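Bench notebook, Trirnilstead, 10 October 2020

Pads again. I wrote in February that the foam on the hand-held grippers would see us through to the end of the year and I'd like to withdraw that, please. Ho-yin Tsang came over mid-morning to say his pair had started "letting go politely", which I thought was a lovely way of putting it until mine did the same thing. You close on the thing, it comes up, and then it slides down between the pads with no jerk at all, so you don't feel it through the handle. The width reading stays perfectly happy the whole time.

Tally for the hanging task (key fobs on the rack pegs, everyone's favourite): 26 tries before lunch, 3 dropped. That doesn't sound like much, but every one was a fob with a smooth metal rim, and two came down on the tray edge with a clang that made me jump out of my skin. Softer things were fine, as far as I could tell.

My first guess was the spring. Wrong! I swapped the spring on the right-hand unit for one out of the Komitz box and it made no odds, apart from losing me half an hour and one very small washer (if you find it under the bench, it's mine). Then Ho-yin ran his thumbnail along the top of a pad and it lifted. So the glue's going at the edge, the foam is crumbling underneath, and once a corner has torn the pad shears sideways under load instead of gripping. Obvious when you look at it, and I hadn't looked at it for weeks.

From the session, table and grippers:
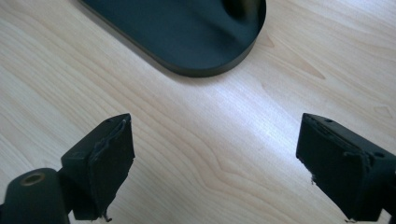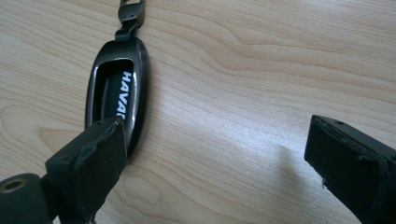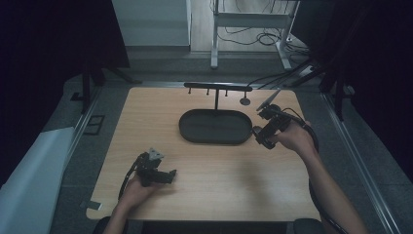
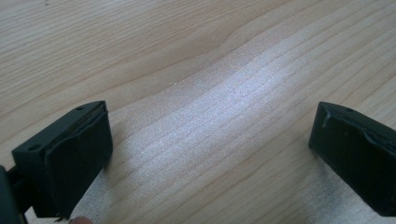

The other thing, and I'm writing it down so that I can't wriggle out of it later, is that the wear check on the log sheet says every 400 closes and we've been initialling it without touching the pads. Me included. A quick look from above tells you very little, you've got to push the foam sideways with a thumb and see whether it comes back. I've pencilled that in on the sheet in Dendotham's copy as well, because they've got the same grippers and presumably the same bad habits.

Dropping a fob is no drama. What bothers me is the same pads going over to the Chang arm, which moves a lot faster than I do and would fling a heavier part well past the table. So no pads off these two units go on the arm until they've been redone, even if somebody's in a hurry (I know who I mean, and so does he).

Still to do: scrape the old glue off with the plastic blade, not the steel one. New foam, cut a touch short at the top so there's no lip to catch. Leave it clamped overnight. Ask Ho-yin whether he kept the offcuts from the last sheet. Rerun the fobs with the old spring back in, otherwise we've changed 2 things at once and I'll be none the wiser.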